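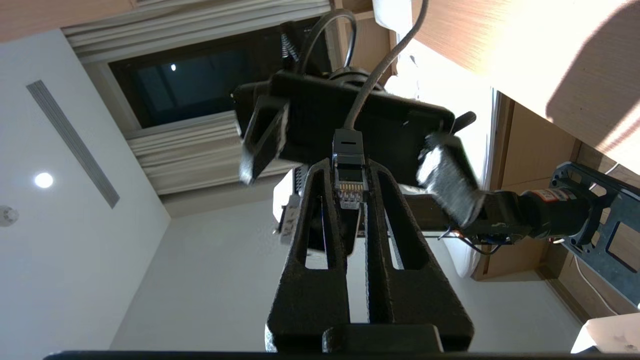
Section 5: Connecting Your Tuvero Home Hub to the Network

By now you should have the hub out of its box, the rubber feet pressed on, and a spot picked out for it on a shelf or a desk. If you skipped ahead to this section (we all do it), please go back and read the part about placement first. A hub tucked behind a television or inside a metal cabinet will work, but it will never work as well as one with a little open air around it.

You can set up the hub over a cable or over Wi-Fi. We warmly recommend the cable for the first setup, even if you plan to go wireless later on. The first update is a large one, and it goes a great deal more smoothly over a wire. You can unplug and move the hub afterward, and it will remember everything you told it.

Before you begin

Have your router's Wi-Fi name and password written down somewhere, with the capital letters exactly as they are. Make sure you can reach both the router and a wall outlet without stretching anything. You will also want your phone or tablet close by with the Tuvero app already installed, and it should be on the same home network as the router you are about to use.

CAUTION: Use only the power adapter supplied with the hub. Adapters from the older Brevham model have the same round tip and will fit the socket, but they supply a different voltage and can damage the hub.

Wired setup

1. Leave the hub unplugged from power for the moment. Find the network port on the back, just to the left of the power socket.

2. Take one end of your network cable and look at the plug. It has a small springy tab on one side and a row of metal contacts on the other. Turn it so the tab lines up with the notch in the port.

3. Push the plug straight in until you hear a click, then give the cable a gentle tug. If it slides back out, it wasn't seated all the way, so try again with a little more confidence.

4. Plug the other end into any free LAN port on your router. On most routers these are grouped together and numbered. Please don't use the port marked WAN or Internet, which belongs to your modem.

5. Connect the power adapter to the hub, and then to the wall. The front light will glow amber while the hub wakes up. Go and put the kettle on if you like; the first start is always the slowest.

6. When the light turns white and stays that way, open the app and tap Add a Hub. Your hub will appear in the list under its model number, 622, followed by a few letters that match the sticker on the bottom.

7. Tap the hub's name and type in the setup code from that same sticker. The app will offer to install an update. Say yes, and leave everything plugged in until the light is white again.

NOTE: The light may go off completely for a short while in the middle of the update. The hub is only restarting itself, and pulling the plug at this point will mean starting over from step 5.

CAUTION: To remove a network cable, press the tab flat against the plug before you pull. Hold on to the plug itself and never yank on the cable. If your cable has a rubbery boot over the tab, as many do, press down firmly through the boot. It can feel stiff when it's new.

Moving to Wi-Fi

1. In the app, go to Settings, then Network, then Wireless.

2. Choose your home network from the list and enter the password.

3. Wait for the message that says Wireless Ready, and only then unplug the network cable from the hub.

4. Carry the hub to its new home, plug it into power, and give it time to find its way back onto the network.

If your network doesn't show up in the list, move the hub closer to the router and tap Refresh. Hidden networks have to be typed in by hand under Other.

If something isn't right

The light stays amber: Check that both ends of the cable have clicked into place, then try a different LAN port. If you have another cable in a drawer, try that too. A broken tab is the most common trouble we hear about, and a plug without one will slowly work itself loose.

The app shows error 937: The setup code was entered incorrectly. Zeros and the letter O look much the same on the sticker, and our codes never use the letter.

The app shows error 3006: The hub can see your router but can't get out to the internet. Restart the modem first, then the router, and leave the hub for last.

If none of that helps, open Help in the app and choose Send Report before you contact us. It saves you from having to read a long string of settings over the phone. Once the hub is online, carry on to Section 6, where you will name your rooms and add your first lights.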